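March, 9:40

Number boards out again. Sioned wants the wooden one checked before it goes in the Rondau box with the others. Tipped all the tiles out first, wiped the tray, let it air by the window. Tray bottom has a slight bow, 17 on my list of things to ask Gwawr about. Not urgent.

Sorting took longer then it should have. Numerals easy. The dot tiles and the stripe tiles got mixed in the same bag last term, so had to go thru one at a time. Cledwyn says keep them all in the tray from now on, no bags. Fine by me.

Numerals on this set are red, blue and orange. The 7, 8 and 10 are red, 9 is blue. Dots and stripes go in beside the numbers, same tray. Board flat on the cream table, bit of an angle, didnt bother squaring it up.

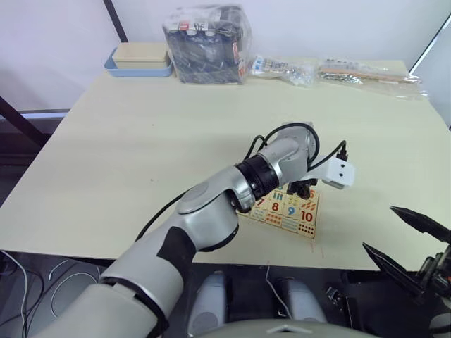

## Still to do

- sand the rough corner on the tray, 200 grit, light pass only
- ask Wyn if Umura sells single tiles or only full sets
- label for lid (Ayman has the good marker)
- 15 min with Gwawr re: storage, after lunch
- check the spare stripe tiles against the old list. Couldn't find the list. Try the blue folder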